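Sornen Shop Events — read me first

Hello, and thanks for downloading this! Sornen is my little collection of open house and shop event listings from the Moser valley, mostly gift shops, garden centres, bakeries and the odd candle maker. I started it because I kept missing the good ones (I once turned up to a spring open house a whole week late, in the rain, with my mother) and it grew from there.

Last updated Friday, May 31, 2019.

What you get

There are 239 events in the main file, events.csv, one per row. Each has the shop name, the town, the opening and closing dates, a theme if the shop gave it one, and a short note on what was promised: sales, nibbles, a raffle, a visit from a donkey. The notes are in my own words, so please don't quote them as if the shop had said them.

The second file, shops.csv, has the shops themselves. Join the two on shop_id. If you're opening them in a spreadsheet, tell it that shop_id is text or it will eat the leading zeros and you'll be cross with me.

Where it comes from

Mostly newsletters and shop blogs, plus the flyers pinned up in the post office at Ilard. Meinrad Wieser typed up the older paper flyers, a whole shoebox of them, and he deserves a very large cake. Damian Kaufmann wrote the script that turns "this weekend" and "Saturday next" into proper dates — it's called sendotlow.py and it's in the tools folder.
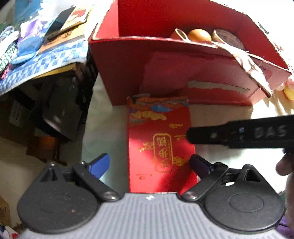 Themes are the messy bit. Shops call things whatever they fancy, so I've left the original wording in theme_raw and put my own tidier version in theme. Valentine and chocolate events often overlap, and I've filed those under whichever word came first in the title. Christmas previews that start in October are under Christmas, even though it pains me!

Things to watch out for

Opening hours are missing for 25 events. Where a shop changed its dates afterwards I've kept the later ones, but I'm sure I missed a few. Ilard is much better covered than anywhere else in the valley, so please don't use this to decide which town has the liveliest shops. Three shops asked to be left out and they have been; please don't add them back in your own copies.

Using it

Do what you like with it, as long as you say where you got it. I'd love to hear if you make a map or a calendar! Corrections are very welcome too — send me the event_id and what it should say, and I'll put it in the next update. I'm hoping to get to the Moser bakeries next, once I've finished sorting out the duplicate garden centres.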